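Two arms, a table of fake flowers, and a quote to think about

If you've been reading this newsletter since July, you know I've been shopping for a robot setup that could take over some of the sorting and setting out in our silk flower workshop. Well, the trial day at Clokside finally came around, and I got to watch the Naravis two-arm bench kit handle our kind of stems for a whole morning!
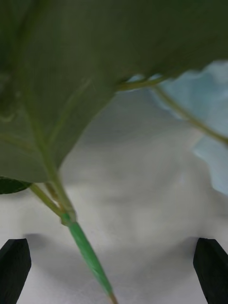 Posted September 11, 2019 | From the editor's bench | Filed under: Kits and Gear

First, what you get. The kit is a pair of arms, grippers, a little camera for each wrist, and the software, all sold and supported by Vergara. You bring your own table and trays. They rent it by the week for $700, and that includes 4 hours of setup help, which I'd take every minute of (I am not good with cables).

I asked for roses and hydrangeas because they're such different shapes. A rose head is small and tight, and a hydrangea is a big ruffled puff that hides half of whatever is next to it.
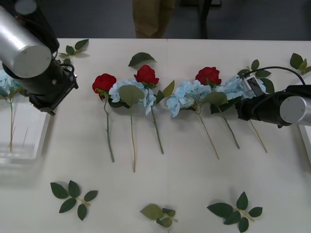
What sold me on the two-arm version is reach. One arm looks after the left side of the bench and the other looks after the right, so you can keep a tray at each end and let them share the row in the middle. I'd gone in thinking a single arm would do us fine and save some money. Now I'm not so sure.

The grippers are plain black fingers, nothing fancy, and I like that. Fewer parts for me to lose. My worry is fabric petals, because ours crush if you so much as look at them wrong, so I'd want the pickup point set on the stem every time.

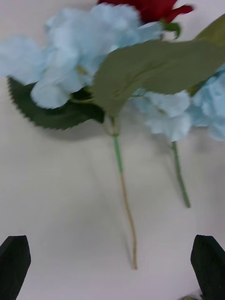

Overlap is the other thing I'd plan for. Leaves love to sit on top of the neighbor's bloom, and I'd space our stock out more than we do now, at least for the first few weeks. Vergara also sells a add-on pack of spare fingertips for $185, and I'd probably order 2.

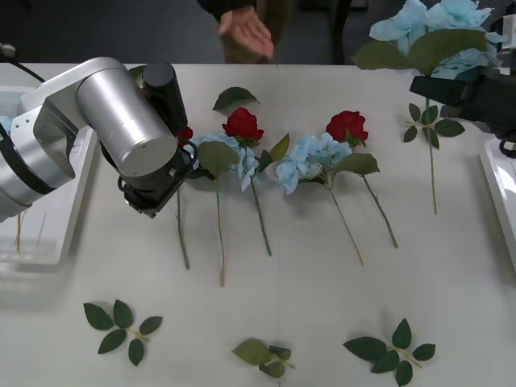
The manual comes from Fomitz, who also run the help line, and it's written in plain English with big drawings. I read most of it over lunch. The chapter on teaching a new pickup is the best part, and the one on cleaning could use another page or so.

Would I rent it? Yes, for a week, before the holiday wreath orders start piling up. I'm holding off on buying until I've tried it with our tiny filler stems, and I'll report back in a later issue. If you have one of these on your own bench, write in and tell me how you've set up your trays!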